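4.2 Boiling corn as a household task

Corn on the cob was the plainest of the dishes in the Uvar task set, and we chose it for that reason. There is one food item, one pot and one lid, and most adults have done the job without a recipe. We treated putting the ear in, taking it out and handling the lid as separate steps. Figure 3 gives views of the items on the counter.
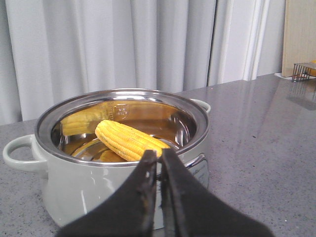 Figure 3a. Ear of corn lying diagonally in the pot.

Participants in the September interviews were asked where the ear should go when it is out of the pot. Of the 75 people who answered, 17 named a plate or board, and 60 said they would put it straight on a clean counter at least some of the time. Several gave both answers. We therefore accepted the bare counter as a resting place and did not score it as an error.
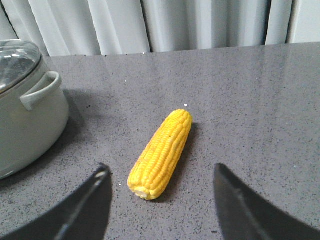 Kumudini Karunaratne

The ear is longer than it is wide and tapers at one end, so its direction matters more than it would for a potato or an egg. We coded three positions in the pot: flat, leaning, and standing. An ear was coded as leaning when one end was on the wall, whichever end that was. Small differences in angle were ignored — two coders could not agree on them.
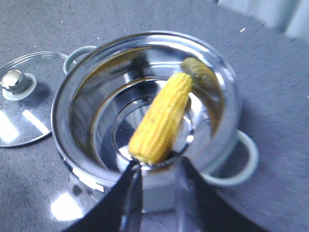
Figure 3c. Upper end of the ear against the inner wall; pot handles on opposite sides.

Disagreements over position were settled by Inna Pasichnyk, who had not coded the first round. Most of them concerned ears that touched the wall only lightly.

The lid was coded last. A glass lid lets the cook check the food with the pot covered, and people in the interviews mentioned this often. We recorded whether the lid was on the pot, on the counter or in the hand, and whether it was taken by the knob or by the rim.

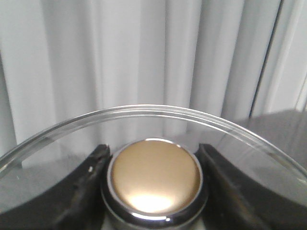 4.3 Coding of lid placement

A lid counted as placed when its rim met the rim of the pot on all sides. Lids set down on the counter were coded by which face was up.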